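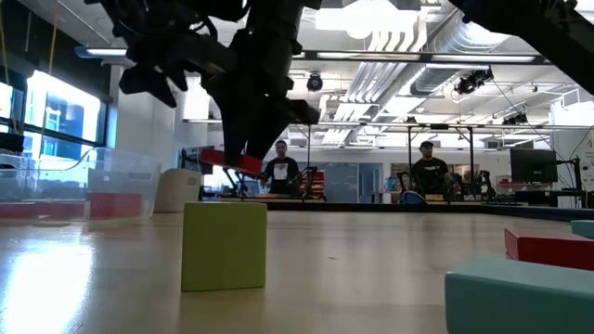
Who signs off on a cell now that the arms do the lifting?
The person starting the shift at that table, same as before, and the sheet goes in the Retamal binder before the arms get power.

Citenlow, arm tables, September walk-through
Filled in by me, Siamak Shokri (sorry about the handwriting, whoever types this up!)

1. E-stop within reach of the operator: OK. Pressed both, both tripped.

2. Gripper fingers tight, no play: OK on the left arm. Right arm had a loose screw, tightened it, please look again in 2 weeks.

3. Arm cables clear of the joints: OK.

4. Speed limit set for people nearby: FIXED. Somebody left it at 1000 on the Jekitz panel, I put it back to 213.

5. Blocks and bins back in their places before start: OK, mostly. I used to do all the sorting by hand and my wrists are so much happier now, but I walk way more, and tidying between runs has quietly become half the job. Can we put that on the schedule as real time?

6. Walkway behind the tables: OK.

7. Training cards current: NOT OK. Up to five of us still have the old Sketatwood card, me included. It covers lifting and says nothing on clearing a jam, and clearing jams is what we do all day!

Re-check items 2 and 7.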